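I'd been meaning to get over to the Plaltitberg college open day for ages, and this year I finally managed it (two trains and a very slow bus, but never mind!). I went mainly for the student robotics projects, which live up on the second floor past the canteen, and I'm glad I headed there first because by lunchtime you could hardly get through the door.

The corridor was lined with the first-year stuff: line followers, a marble sorter that jammed every time I walked past it, and a lovely little plotter that was drawing people's initials on beer mats. I've still got mine. A boy of maybe nine was having a very serious argument with one of the students over whether the line followers should be allowed to cut corners, and I'm fairly sure he won.

The final-year group have the big room at the end. Their project is called Soylu, and it's a two-armed robot that is meant to tidy up after people in an ordinary house. At the moment it mostly lives on the computer. They've built a whole virtual flat for it and you could sit down and have a go at driving it, one arm per hand.

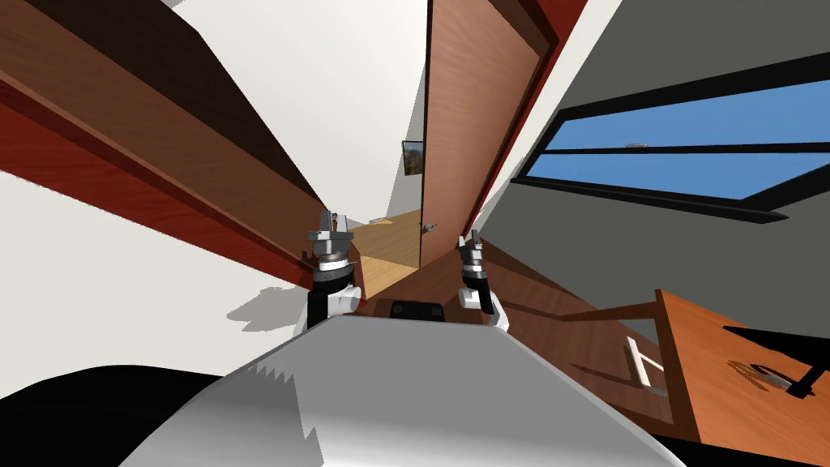 *Words by Elif Naz Yüksel | Visit report for the Brostach Makers' Club newsletter | June 18, 2023*

So the bit I had a go at was a room with a big window and a wooden door standing open, and both grippers open with nothing in them yet. The small white thing lying on the floor to the right was what I decided to go for. I was hopeless! Your brain wants the left hand to help and the left hand is off doing something else entirely. I also found the tilt really hard going, with the walls and the door all running off on the diagonal, and I had to put my head on one side like a confused dog. The student next to me said you stop noticing after a week. I'm not convinced.

Hatice Ertürk runs the project and she was very patient with me. She told me they'd logged 1,123 practice runs since May, of which 700 ended with the object where it was supposed to be, and they keep the others too so the group can sit down and go through what went wrong. I liked that. At our club we tend to swear and press reset.

I asked her about the shadows, as I'd noticed the edge of the robot's body going all jagged, like a staircase. She laughed and said it was on the list, along with a lot of other things, and that they'd sooner spend the time on the grip. Fair enough. There was a long chat after that about finger pads, which I won't repeat in full, but if anyone at the club is still fighting with the claw on our Jallton kit then come and find me, I've got a page of scribbled notes and a sample of the foam they like.

Other bits and pieces:

- Tickets are free but you do need to book. The stamp on my hand said 123 and I was there before eleven.
- The lift was out, so ask at the front desk if stairs are a problem.
- Tea is cheap, the cake is better than it looks.
- The soldering workshop fills up first. I missed it.

I'd go again, and I think a few of us should share a car next time. Hatice said she'd be happy to show a small group round in term time when it's quieter, and we could bring our own controller and try it on their setup. Let me know if you fancy it and I'll email her.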